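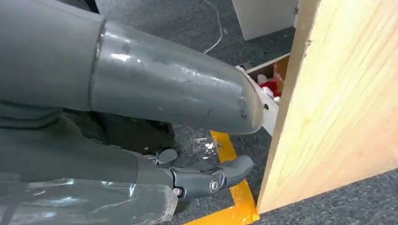 Posted by the management of Jiltgate (staff: one) on December 30, 2023
Filed under: robots, upkeep, regrets

The year-end service is done, and I have the knees to prove it. Most people spend this week eating leftovers. I spent it on gray carpet with a hex key in my teeth, attending to two arms that have never once thanked me.

For anyone who wandered in from the bread posts: Jiltgate is the cell. It has two arms, a hand, some plywood, and a line of yellow tape that I treat as law. It was set up in April, in a room whose previous tenants evidently liked carpet, and I've been looking after it ever since. The notes I was handed for the job fill one page and were written by someone who never had to kneel down.

First, the plastic. Yes, I still have clear film on the forearm. I put it there in the spring as a temporary measure while I was drilling and sanding, and then the drilling and sanding went on being a thing I do. Grit gets into finger joints and stays there like a houseguest. The film goes on along the forearm, and I change it when it starts to look like a sandwich somebody gave up on. Whatever you do, don't wrap over a joint. I did that in June, and the wrist wound the whole piece up like spaghetti. I found bits of it for a week.

Next, screws. The hand has them along the fingers and down near the wrist, and every one of them would like to leave. I go around with a small driver and a paint marker. Tighten, draw a line across the head and onto the metal beside it, move on. Next time, if the line has a break in it, that screw has been up to something. This round I caught two on the thumb side. The Climley manual gives a torque figure for these, in a unit I had to look up, for a tool I don't own. I use two fingers and a bad attitude, and so far that's held.

The big arm is easier. It gets a wipe with a barely damp cloth, including the seam, where the dust packs in, and then I look over the scuffs and decide whether any of them are new. I used to log the scratches with dates. I quit when the log got longer than my lease. What I do still check is the rounded end, which takes the knocks. I run a thumbnail over each mark. If the nail catches, I write it down. If it doesn't, it's character.

Then the board. I like plywood for this. It's cheap, it stands up straight if you brace it properly, and if an arm ever does go somewhere it shouldn't, I'd much prefer to replace a sheet of wood than a wrist. My first one was some kind of shiny shelf material from Zerholm that bowed within a month, and every position I'd taught relative to it went quietly wrong. I blamed the arm for 7 days. I blamed the software for longer. Put a straightedge on your reference surface before you accuse anybody.

The tape is my favorite part, which tells you how the rest of the week went. Tape on carpet wants to lift. Vacuum first, twice, then press it down with the back of a spoon, working from the middle out. Mine has wrinkles where it turns the corner and I've made peace with them. The line marks where my feet stop when the power is on. It has no sensors and no authority, and it's worked on me better than the warning label did.

Last thing is the slow run. Power up, speed at the lowest setting, hand on the stop button, and the program all the way through once with nothing to pick up. I listen more than I watch. Step 271 is where the cable used to rub back in the fall, a noise like someone dragging a chair in the next apartment, and I still hold my breath for it. Quiet this time.

Fuentealba sells a service kit that supposedly covers all this in one afternoon. It comes with a foam kneeling pad. I've been looking at the pad.

Next service is in April, unless the thumb has other ideas. I'm low on film and out of paint marker, so that's tomorrow's errand.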